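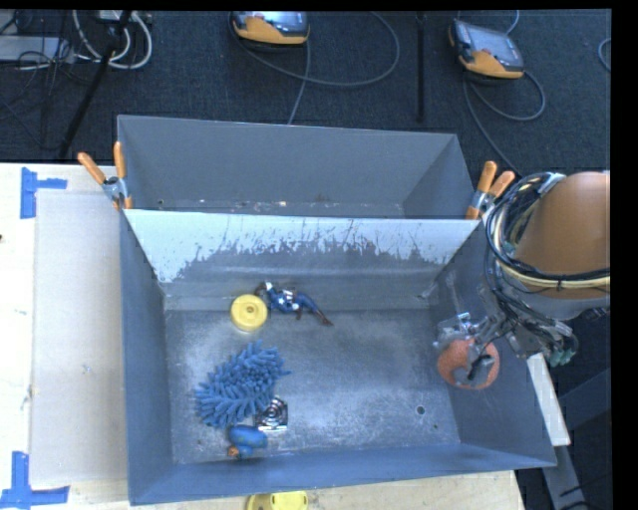
Galindo Household History Group

Divided bin

A divided bin is an open-topped container, usually of sheet metal, with one or more upright or sloping panels that separate the inside into compartments. It is used in homes, workshops and secondhand stores for holding small mixed goods that have no better place to go, and it has long been a friend to people who mean to sort things properly some other day.

Form

The most familiar pattern has two compartments of unequal width, one narrow and one wide. The narrow side tends to hold whatever has already been sorted, while the wide side takes everything else -- toys, cleaning things, balls, odd pieces of hardware. A sloping divider makes it easier to slide a hand down to the floor of the bin, though it also takes a good deal of rubbing. On older bins the divider is often scraped down to dark, ragged patches, and the floor grows mottled and shiny where things have been pushed back and forth.

Contents

What ends up in a divided bin says a lot about the household around it. A superhero figure in a blue costume may lie beside a yellow disc, with a blue chenille cleaning mitt close by and an orange ball over against the side wall. Chenille mitts take up far more room than one expects, and their soft strands like to hide smaller items, so it is a good habit to lift them out first and give them a gentle shake.

Use in Drurmont

The secondhand store at Markside, in Drurmont, kept 23 divided bins along its back wall and passed some 4,000 small items through them in a year. Regular shoppers called them "Jullex bins," after the shop that had once sold them new, and the name is still heard in town. Most were set on tables at waist height, which was kinder to the back and let children see in as well.

See also: Toy box; Parts tray; Cleaning mitt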